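Home | Programs | Reports | Partners | Contact

Progress report, Pliltville sleep and summer heat project
To: Bekness Fund, small grants desk
From: Paraskevi Kyriakidis, project lead
19/04/2022

Sorry this is coming in under the wire. Numbers first, then the parts that went well, then the parts that didn't, then money.

Where we are

Survey closed. 1,399 households on the mailing list, 1,251 forms back and usable. Better than any return we've had in Pliltville, including the bus stop survey, which had a prize. Forms asked about bedroom temperature at night, which way the windows face, fans, AC if any, what people sleep on and under, and how many nights last August they gave up and moved to another room or the porch. Free text box at the end. People filled it. A lot.

Data entry done, first cleaning pass done. Second pass is going slower than I wanted. Main holdup is the apartment numbers on the Moschos blocks, where the same unit shows up under the old numbering and the new one. Leasing office has sent us the conversion list twice and the two lists don't agree. Working from the newer one for now, flagged in the spreadsheet.

What people are telling us

Top floors are the worst, no surprise. What I did not expect was how bad the west-facing ground floor units are. Brick wall takes the sun all afternoon and gives it back until two in the morning. Several tenants wrote almost the same sentence about putting a hand on the wall at midnight. I'd like to use that in the public summary, with permission.

Cost is the reason most people with a window AC don't run it overnight. Noise is next. A smaller group have the unit in the living room and sleep there, whole family, from late June on. This matters for the layout of the advice sheet, we had been writing it as if everybody sleeps in a bedroom.

Bedding. This was a side question and it turned into one of the best parts. Memory foam gets the most complaints by far. People describe lots of home fixes: damp sheet over the fan, frozen water bottles, cotton only, mattress on the floor, woven mats and bamboo tile mats on top of the bed. We are not in a position to say which work. We can say which ones people kept using through the end of the summer, and the tile mats come out well there. Complaints about them are mostly hair getting caught and the marks they leave on your arms. One woman said she hated hers for three nights and now takes it with her when she visits her sister.

Older residents are underreporting, I think. Home visits gave us a different picture than the forms. On paper, "fine, a little warm." In the apartment, windows painted shut and a thermometer reading I did not like, and that was in a mild week. Would rather do more visits than another mailing. See asks below.

Loggers

Dutum shipped the temperature loggers late, then shipped the wrong clips, then the right clips. All in hand now. Test batch went into nine bedrooms for the spring baseline. Two came back with no readings at all, battery tabs never pulled. Our fault, the instruction card shows the tab on the wrong side. Card is redrawn and the new one goes in every pouch.

The good ones look sensible. Overnight curves are smooth, you can see when a window gets opened, and one shows a very clear bump where the radiator next to it came on, so placement rules are getting tightened too. New rule is bed height, away from radiators, not on top of electronics, not in direct sun. Had a long back and forth about whether bed height means mattress or headboard. Mattress. It's going on the card in capital letters.

Still open: how often to read them out. Every two weeks is a lot of doorbells. Monthly risks losing a whole month if one dies. Leaning toward monthly with a quick check after the first week. Would welcome a view from your side, if the other grantees have tried this.

Advice sheet

Third draft. First two were too long. Current one is one page, both sides, large type, with the emergency signs on the front where they should have been all along. The clinic nurse went through it and cut out a paragraph of mine about drinking water that was apparently wrong in three ways. Grateful.

Translation is arranged for Greek and Spanish. Vietnamese is not, the person we had lined up took a full time job. Asking around at the library. If you know anyone please send them my way, we pay on delivery and it is one page.

Layout question from the last call: yes, we took the sun drawing out. Kids in the focus group said it looked like an egg.

Meetings

Tenant evening at the Moschos blocks went long. Good turnout, bad acoustics. The main demand was for shades on the west side, outside shades and not blinds, and the management rep said he'd take it back to the owners. Have heard nothing since. Will chase. A written request from us and from you together would carry more weight, draft letter is attached to the email this came with, please mark it up as you like.

Second evening was smaller, mostly parents. Useful talk about school nights in early June, before break starts, when the rooms are already hot and bedtime slides to eleven. Had not been thinking of June as part of the season. Loggers will go in earlier becuase of this.

County health is friendly but slow. They want our summary in their template. The template has no field for indoor temperature. I have asked for one.

What slipped

- Interviewer training, moved back. Room was double booked and then half of us had colds.
- The map. Have the addresses, don't have the tree cover layer. Requested.
- Blog posts. Promised monthly, wrote one. Not going to pretend otherwise, would like to drop this deliverable and put the hours into visits.
- Interim photos for your newsletter, partly done.

Money

Under on printing, over on postage, close to even when you put the two together. The return envelopes were the expensive part. Logger line is spent, apart from spare batteries. Travel barely touched, we walk to most of it. Staff time is over for the quarter on account of the data entry and will come back down now that it's finished. Full sheet attached, the tab called "new new" is the right one, ignore "new".

One thing to flag. The gift cards for the home visits were bought on my own card when the office one got declined. Receipts are in the folder. Need to know if you want that shown as a reimbursement or a direct cost, our bookkeeper says either is OK with her.

Asks

1. Permission to move the unspent travel money to home visits.
2. Drop the monthly blog posts from the agreement.
3. Joint letter on outside shades, see above.
4. A yes or no on extending the logger period into the fall. Last year the warm nights hung on well after school started and we missed all of them.

Number four is the one with a clock on it. The consent forms have an end date printed on them and if that changes I need to reprint before we knock on doors.

Next steps on our side

Finish second cleaning pass. Settle the unit numbers, even if it means walking the hallways with a clipboard. Train interviewers. Get the loggers out before the end of school. Advice sheet to the printer once the Vietnamese is settled, or without it in a first run if it isn't, with the rest to follow.

Will also write up the bedding answers as a short seperate note. It's more than a side question now and there is a lot of practical stuff in there that other towns could use. It'll cover mats, sheets, what people do with the foam toppers in summer (closet, mostly, or under the bed, or given to a cousin) and what they paid. Prices are all over the place for what sounds like the same item. Draft should be with you before the next call.

I'm out two afternoons next week for the dentist, otherwise on the usual number. Texts are faster than email. 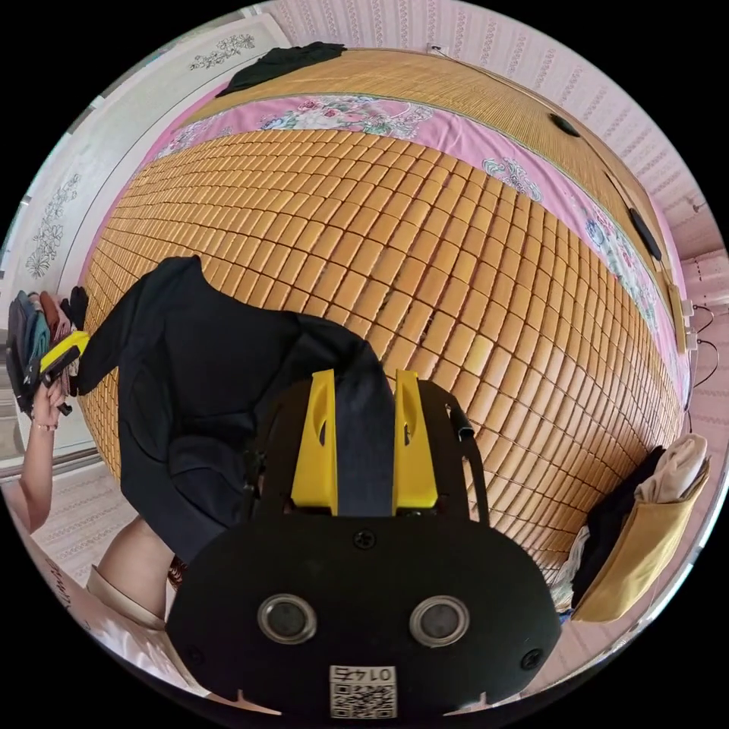

On the next call, mornings are better for me than the slot we had last time, the tenant office is open then and I can get the unit list answered while we're talking. Please send the dial-in again, the old link stopped working. And if the reporting form has changed for the next round let me know early, I filled in the wrong version last time and had to retype the lot.

P.K.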